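Flurico Sink Course
Task pack for student robot arm teams
Made by Wurnier

Last updated: Monday, February 19, 2018

The Flurico Sink Course is a set of task cards, scoring software and mounting parts for classes and clubs that already have a robot arm and want to use it at a kitchen sink. It was written for teams preparing for the Traveck student competition, and it can also be used as a one-semester class project. The arm, the gripper and the sink are not included.

Price: $215 per pack. One pack covers one arm station. A club with two stations needs two packs if both will be running at once, but the software can be installed on any number of club computers.

What comes in the pack

Task card binder, 24 cards, laminated
Scoring software on a USB stick, with a printed setup sheet
Cable clips and hook-and-loop straps, one bag
Adhesive floor markers for the base position, one sheet
Reach template, folded card, 282 mm on the short side
Teacher notes, 36 pages, spiral bound
Blank run log, two pads

Teams supply their own pots, flatware, sponges and cups. The binder gives size limits for each task, and nearly anything from a kitchen drawer will fit inside them. We used to sell a set of practice dishes and dropped it from the pack last July, when most schools told us they were using their own.

What the arm needs to do

The tasks are written for a six- or seven-joint arm with a two-finger gripper. The arm has to reach over the front or side lip of a sink, point the gripper straight down and touch the basin floor. Check this with the reach template before you order. Lay the template in the sink against the wall opposite the arm and bring the gripper down on the marked square, with the power limits set low. If the wrist joint hits its stop or the elbow touches a cabinet, move the base and try again.

Rated payload should be no less than 1,400 g with the gripper attached. Some of the later cards ask for a pot with water in it, and a small arm will stall or trip its safety stop on those. Teams with a lighter arm can do cards 1 through 15 and skip the rest.

Cameras are optional. Cards marked with a C can't be scored without at least one camera on or near the gripper.

The tasks

Cards 1 to 6 are single pickups. The arm starts at its rest position, goes to one item in the basin, closes on it, raises it clear of the rim and holds for five seconds. A pot is the first item because it is easy to find and hard to lose. Flatware comes at card 4, and most teams slow down there. A fork lying on enamel leaves very little for the fingers to get hold of.

Cards 7 to 15 move items from the basin to a rack or to the counter. The team chooses where the rack goes, and the position is written on the run log before the first attempt. It stays there for the whole card.

Cards 16 to 20 use water. Please read the wet work section in the teacher notes before opening these. Many grippers sold to schools are not sealed, and the pack doesn't change that. Cards 16 and 17 can be run with dry rice in the pot in place of water, for the same points.

Cards 21 to 24 are mixed. The sink is loaded by someone who is not on the driving team, and the arm has to empty it inside the time on the card. These are close to the format of the Traveck final round, though the competition sets its own rules and changes them between years. Get the current rules from the organizers.

Station layout

The course can be run in a real kitchen or on a bench with a sink dropped into it. A real kitchen is harder. Upper cabinets limit how high the elbow can go, a wall faucet takes up space behind the basin, and window light changes through the day. Teams that have only practiced on a bench should plan on at least two sessions in a kitchen before a competition.

The pictures are from the kitchen used by the robotics club at Pisharody, where the course was tested.
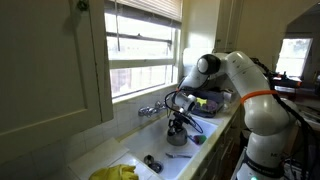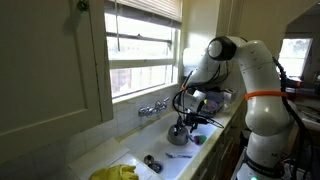
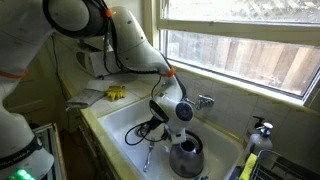

Pot task at the sink. In all three views the arm is over the basin with the gripper down at the metal pot.

Set the base so that the arm comes over the lip with the elbow bent. An arm stretched close to its full length can still reach the pot, but it has no room left to correct sideways, and the gripper will come down at a slant. Mark the base position with the floor markers as soon as you find one that works. Teams lose more time to a base that was moved between sessions than to anything in the software.

Cables need slack at the wrist. Turn the last joint through its full travel by hand, or in jog mode, and watch the loops as it goes. A loop that hangs low can catch on a faucet handle or drop over the item being picked up. The clips in the bag fit cables up to 8 mm. Don't clip across a joint.

Notes from testing

The course was tested over two semesters at Pisharody by a club run by Khairul Rahman. The students logged 3,683 attempts on paper, and the time limits on the cards come from those logs. Afiq Ngui, a student on the second-semester team, rewrote the scoring screen after the first version turned out to be too small to read from across a kitchen.

Rahman's comments on using the pack with a mixed group are printed in full in the teacher notes. A few that come up often in emails to us:

"Have one student drive and one student watch only the fingers. The driver looks at the pot and forgets about everything near it."

"Let them fail card 4 for a while. They will want to bend the fork. Put in the rules that they can't."

"Write the log before you reset the sink. If you reset first, you will not remember which way the handle was facing."

The handle direction matters more than we expected. On the first printing of the cards it was left up to the team, and scores from different schools could not be compared. Each card now has a small drawing showing the starting direction.

Scoring software

Runs on Windows 7 or later, and on most Linux machines. No internet connection is needed after setup. The software does not talk to the arm. It is a timer, a score sheet and a log, and a student presses the keys. We have been asked for a version that reads joint positions directly, and there is no plan for one, as the arms in schools are too different from each other.

Logs are saved as plain CSV files. Teams using the pack for a class report can open them in any spreadsheet program. Files from version 1 open in version 2, but the handle direction column will be blank.

Safety

An adult who knows the emergency stop for your arm must be in the room whenever it is powered. The stop button should be within reach of the person standing closest to the sink, which may mean a longer cable.

Keep hands out of the basin while the arm is enabled. To move an item, disable the arm, move the item, step back and enable it again. The timer has a pause key for this, and paused time is not counted.

Remove knives, glass and anything with a cord from the sink and the counter next to it. Dry the counter between runs on the water cards.

Grade level and group size

Written for grades 9 to 12 and first-year college. Middle school groups have used cards 1 to 6 with an adult driving. Four students to a station works well: driver, spotter, timer and log. With five or six, add a second person on the log and have them swap in.

Allow 90 minutes for a session, including setup. Single pickup cards take most groups one session each at first, then go faster.

Ordering

Schools can order by purchase order or card. Packs ship flat in one box. Replacement parts are sold separately: run log pads, floor markers, single task cards, clip bags. For a single lost card, send us the card number and the printing number from the back of the binder, as the second printing is not the same size as the first.

Returns are accepted within 30 days if the binder rings have not been opened. The USB stick can be exchanged at any time if it doesn't read.

Questions teachers send us

Can we use a gripper with three fingers? Yes, for practice. Scores can't be compared with the times on the cards.

Does the sink have to be white? No. Stainless steel basins give more trouble to cameras on the C cards, so try one of those early if that is what you have.

Can two teams share a binder? Yes. Photocopying cards for use inside your own school is fine.

Is there a digital copy of the teacher notes? It is on the USB stick, in the folder named Notes.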